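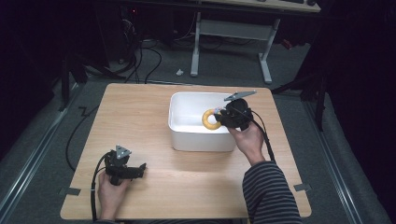 I've given up on buying storage. Last month I worked out that I'd spent 126 pounds in one year on boxes, baskets and those zip-up bags that go under the bed, and the flat looked exactly the same as before, only with more boxes in it. So in December I made a rule – if I want to tidy a room, I use what's already in the house. A plain white plastic bin like the one on the table up there does the job of half the fancy stuff in the shops, and you can see what's at the bottom of it!

My friend Agnes Solheim came round to help with the hall cupboard (she's ruthless, I'm not). We pulled out 20 carrier bags, a tent pole, three phone chargers for phones I don't own any more and a jigsaw from when I lived in Tolgate. Agnes wanted the jigsaw gone. I've kept it, sorry Agnes.

The kitchen drawers are next and I'm dreading them a bit. There's one by the cooker that hasn't shut properly for ages, and I think a potato masher is to blame. If anyone has a good way of keeping lids with their tubs, please tell me in the comments – I've got 56 lids and nowhere near that many tubs.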